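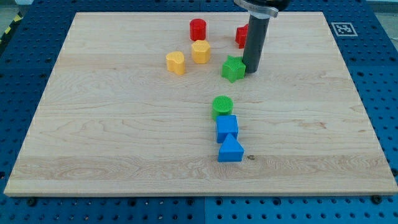 Lostano K2 desktop graphics card, 16 GB

In stock. Ships from our Studano warehouse. Page updated Sunday, April 21, 2024

Quick version: two-slot card, 16 GB of memory, quiet at idle, fits most mid-size cases. Good for 1440p gaming, fine for 4K if you turn a few things down. Not for small office PCs with a stock power supply. Read the power section before you order, please. Most of our returns on this model are people who skipped it.

What's in the box
Card in anti-static bag
Power adapter cable (dual 8-pin to the single card connector)
Support bracket and two screws
Paper quick start sheet. No driver disc, download them

No display cable in the box. The older K1 bundle had one, this doesn't.

Specs
Memory: 16 GB
Slots taken: 2
Outputs: three DisplayPort, one HDMI
Power supply: 800 watts recommended
Fans: two, stop completely under light load
Idle noise: silent with fans stopped
Backplate: metal
Warranty: 2 years, parts and labor

Power
The maker says 800 watts and we say the same. Smaller supplies will sometimes boot and run the desktop all day then shut off when a game loads. If yours is smaller, swap it first. Use two separate cables from the supply to the adapter, not one cable with a split end. Push the connector in until it clicks and dont bend the cable hard right where it meets the plug. Leave some slack before the side panel goes on.

Fit
Measure from the rear slot plate to whatever's in the way at the front, usually a fan or a radiator. Drive cages too. If you're in the Arruda compact case, the front fan has to come out or move to the top. Arruda full tower, no problem, loads of room. Bracket goes on last, after the card is screwed down. It's optional if the case stands upright but we'd use it.

Drivers
Remove the old ones first if you're coming from another brand of card. Then install, restart, and check for a BIOS update on the motherboard while you're at it. Resizable BAR is off by default on a lot of older boards. Turn it on, there's a real difference in some games. In others nothing at all.

Screen stays black after install? Check you've plugged the monitor into the card and not the motherboard. Then reseat the power plug. Then try the other DisplayPort. Still black, write to us with the motherboard model and power supply model, both, saves a round of emails.

Heat and fan settings
Default fan curve is OK. Bit jumpy around the point where the fans kick in, they start, stop, start again. Set the start point a few degrees lower in the Lostano utility and it goes away. The quiet profile costs you a little speed in long sessions. Switch is on the top edge of the card, change it with the PC off.

Test notes from Rosângela Damasceno, our bench tech: ran it through 19 games and a long render in the Arruda full tower. No crashes. Slight coil whine in menus with the frame rate uncapped, gone once capped. Second sample had a bit less of it. She'd pick the quiet profile for a living room PC.

K2 or the Dakico?
We get this one a lot. The Dakico card is shorter and draws less power so it's the better pick for a small case. K2 is faster at 1440p and up, and has more memory. Playing at 1080p only, buy the Dakico and keep the change. Video editing, get the K2.

Returns
45 days, unused or used, as long as the bracket and adapter come back in the box. Missing adapter gets charged. We don't take back cards with the cooler removed or the warranty sticker cut. Keep the anti-static bag, a card loose in a carton is how they get broken in the mail.

Open box units
Two kinds. Grade A is a customer return that we've tested, full warranty. Grade B has marks on the backplate or shroud, same warranty, lower price. Can't reserve them, they go when they go. Next regular shipment of new stock in the white version is expected in September, black is here now.

Related: Lostano K1 (discontinued, parts only), Dakico compact card, Arruda case fans, spare adapter cables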